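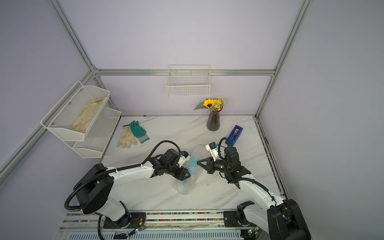 ## 3.2 Collecting demonstrations by remote control

**Figure 4.** Two-arm workspace during a remotely controlled demonstration. Both grippers are at the bubble-wrap bag; work gloves, a vase of artificial flowers and a tape dispenser share the tabletop.

All demonstrations were given on the Borwood cell (Fig. 4), in which both arms are mounted on a common rail track. The operator drives each arm with a separate hand controller, and the Movix logger stores joint positions and gripper opening at 30 Hz. Operators practised until they could finish the task without a restart, after which 671 demonstrations were recorded. Of these, 196 were left out of training, mostly for long pauses or a dropped item.

Soft packaging proved harder to teach than rigid objects. Small errors in the first contact change the shape of the bag, and the second arm must then be steered to a new point. We therefore kept corrections in the data and trimmed only idle time at the start and end of each recording.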